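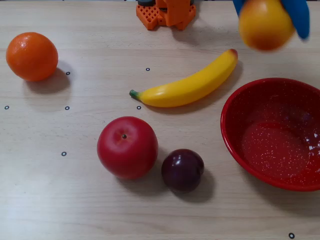
Fruit sorting at the Lubis bench: the gripper holding one of the fruits above the table, with the red bowl to the right.

Progress report to Prokura, August
Prepared by Hidayah Tarigan, Orkport

We set out to gather 3,000 usable examples by the end of this month and have reached 3,262, which has delighted the whole team! Each one is a complete run, driven by hand by Gilang Sumampouw or Nabila Nasution, in which a fruit goes from the table into the bowl.

We threw out 43 runs, mostly for dropped fruit or a stalled recording. Cletus Boateng checked every one of them, and we have kept a separate folder of the drops (they may well be useful later on).

The best change was moving the fruit to new spots before each run. Our early examples were far too alike, and the first trained model reached for places where the fruit used to be. The second does much better with the plum, though the banana still gives it trouble when it lies at an angle.

Spending is on plan. Next we will record 28 further sessions with the bowl in different places, and Darmawan Chong will send the new model's results once they are in.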